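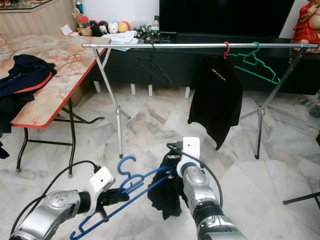
When a robot works in a private living room, which rules must it follow? Orvokki Kettunen has been asking this question for two years. She writes the practice guide of Prarnitz, a small group which advises makers of home machines. Version 2 came out in September, and it has 136 points.

Many of them are very ordinary. The floor under the arms must be free before a task starts. Cables must have enough length for the full reach — a tight cable is treated as a fault, even if the arm still moves.

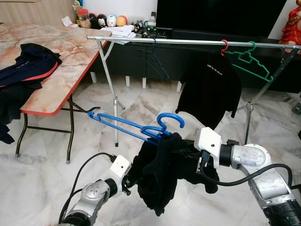
Two grippers share a black garment and a blue hanger at the rack.

Laundry got its own chapter. "Cloth is never the same shape two times," says Kettunen. The guide asks that both arms slow down when they hold one piece together, and that a person can stop them by one button.

Vilja Pesonen tests machines at Trutik and she is less satisfied. In her opinion the guide says too little about the things of the family, which stand everywhere in a real home.

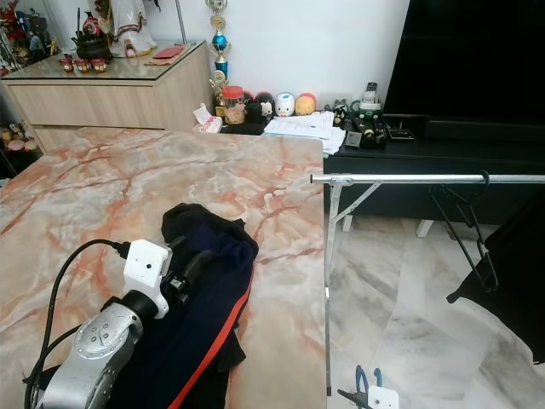

A gripper reaches for a navy garment on the table.

She would like a fixed distance to shelves and screens. Kettunen prefers that each maker measures it and writes it down. The discussion continues in the next version.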